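Caring for Secondhand Philosophy Books

Old paperbacks on belief and reason turn up cheap, and most need a little work before they go on the shelf. 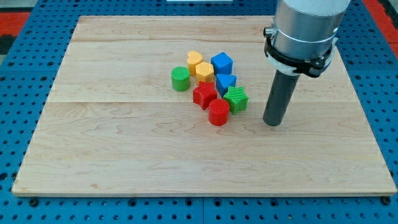

Wipe glossy covers with a barely damp cloth and let them air for 2 days. For a musty smell, stand the book open in a box with baking soda - beside it, never on the pages. Rub pencil notes out with a soft white eraser, working toward the spine. Leave ink notes alone.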